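Talks > Perception > Speaker notes

Getetti meetup, 19 March 2026. Notes, not slides. Keep it moving, 30 min incl. questions

Open with the timing bug. No intro, they know what Jadance does.

Problem: pose stream and video stream on separate clocks. Drift small per clip, nasty once you train on it. Policy closes its fingers early and you blame the network for a week. We did.

Senis = our sync tool. Reads both logs, finds the offset, rewrites timestamps. Kitchen set was 164 clips, 126 came through clean first pass. Rest had gaps in the pose log, tracker lost itself. Say that plainly, someone will ask.

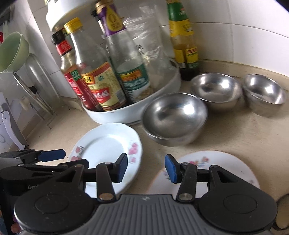
Why kitchens are hard for tracking: shiny steel bowls, reflections slide about as the gripper moves, feature matcher thinks they are real points. Tiles nearly as bad, every corner looks like teh next one. Fix was masking plus a stricter check on loop closures. Mask costs us roughly 2 ms a frame, fine offline.

Fingers too. They fill the bottom of the view and they move, so mask them before tracking, NOT after. Had it the wrong way round till the Sárközi rewrite.

Plates: thin rim, depth is rubbish there. Planner wants a grasp width, we give it a range instead and let it replan on the way in. Show the replan plot, skip the maths.

If short of time drop the config section, go straight to failures. People like failures

Release in May, docs not finnished. Don't promise live mode!!

Filed under: Calibration & Sync, Manipulation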